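February, notebook 3, afternoon

Second look at the Ramau hand-held gripper kit from Mac Suibhne. Tadhg wants a yes or no before he answers their sales desk, and I'm not ready to give him either.

The offer, as I read it: a hand-held gripper with a camera on it, their recording software, and a "household textiles" package that is meant to get us to a trained folding policy from 50 demonstrations per garment. Price is on the quote in the shared folder. The 50 is what bothers me. I asked which garments and was sent a brochure page with a square towel on it. A towel is the easy case. I want to know about sleeves, cuffs, waistbands, anything with elastic in it.

Charging was fine, pairing took three tries. The manual says one. Tomás had the same trouble on his laptop so I don't think it's mine.

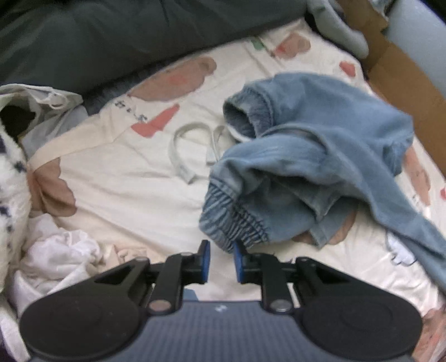 Soft Goods Handling Group, Wutesville Workshop

Jeans on a bed, coming in at the cuff. The cuff is gathered elastic and lies almost between the blue pads, so lining up is not the hard part. What I can't tell from a view like this is how many layers I'm going to close on. Ruched denim, patterned sheet under it, and the pads are about to be in front of both. If I can't tell, I don't see how the policy will. Ramau's answer is "more data," and they sell that too.

Other things to watch in this setup: the white cable on the sheet, right beside the jeans. The brochure says the software "ignores background objects." It should be tested on exactly this kind of clutter, with the cable in a different place each time, before anyone repeats that line in a report.

Tally so far is 101 recordings. The software rejected a batch of them for "tracking quality" and gives no number, only a red dot. I'd like the number. Tomás thinks it's the plain parts of the bedding giving the tracker nothing to hold on to. Maybe — but the sheet has print all over it, so I'm not sold.

Grip feel: linkage moves evenly, no complaint. Wrist gets tired sooner than I'd like. Check the pivot screws after every session, write down any that turn.

Compared with the Dirura unit we had on loan: Dirura was clumsier in the hand but it exported raw files without an account. Ramau wants a login for export. Tadhg, please ask whether that goes away if we buy, and get it in writing.

To do
— Same cuff approach on a plain sheet, same lighting, compare red dots
— Ask for their failure rate on trousers, not towels
— Find out if file 298 is corrupt or just slow to open
— Spare finger pads: price and lead time

No purchase yet from my side.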